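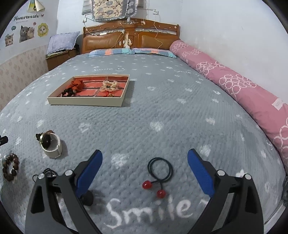

Raluca Ardeleanu wrote that the 11 g/L residual sugar figure for the Stomness off-dry Riesling must be a misprint, as the bottle she opened tasted close to bone dry.

Cellar Talk > White Wine > Riesling > Stomness off-dry, sugar figure

Print this thread | E-mail to a friend
Search this forum Enter keyword Go Advanced

decant_late
Not a misprint. The same figure is on the back label and on the importer's sheet. What the sheet leaves out is the acid. If total acidity is up near 9 g/L, then 11 of sugar will read as dry to most people, and more so straight from the fridge.

Raluca Ardeleanu
I had considered acid. I drank it at cellar temperature over two evenings and it was the same both times: lime pith, wet slate, short sweetness on the attack and none on the finish. The Garance has a lower stated sugar and tastes sweeter to me.

tk_barrel
Garance stops fermentation early and ends up with more fructose in what remains. Fructose tastes sweeter than glucose gram for gram. Yeast takes the glucose first, so the ratio depends on where you stop. A single RS number tells you nothing about that.

decant_late
It tells you something. Both wines were fermented well past the halfway point, so both will be mostly fructose. I don't think the ratio explains it. pH might.

tk_barrel
Do you have a pH for either one?

decant_late
Garance, no. Stomness listed 2.95 for the previous vintage.

ekpo_fan
Has anyone checked lot numbers? The Ekpo dry and the Stomness off-dry are bottled on the same line, and total production of the off-dry was 1,715 bottles, so it would be a short run between two long ones. I am not saying it was mislabeled, only that it would be easy to do.

decant_late
That is speculation. A line gets flushed between wines, and the first bottles off are normally pulled.

ekpo_fan
Normally, yes. I said I wasn't claiming it.

Raluca Ardeleanu
Lot code on mine ends in 2. I have one more bottle and a Vikiritz test kit, the reagent tablet type. The tablets top out at 10 g/L, so I will dilute one to one with distilled water and double the reading.

tk_barrel
Those tablets read all reducing sugars, including pentoses the yeast can't use, so expect a little over the true fermentable number. Good enough to separate 11 from 3 - not good enough to separate 11 from 9.

Raluca Ardeleanu
Understood. Separating 11 from 3 is all I need.

cork_and_file
Mine is also a lot ending in 2 and it was plainly off-dry, ripe peach and a bit of honey. Opened in February. I would look at bottle variation or the glass before I looked at the bottling line.

Raluca Ardeleanu
Same glass for both wines, rinsed and dried. I'll post the reading when I have it.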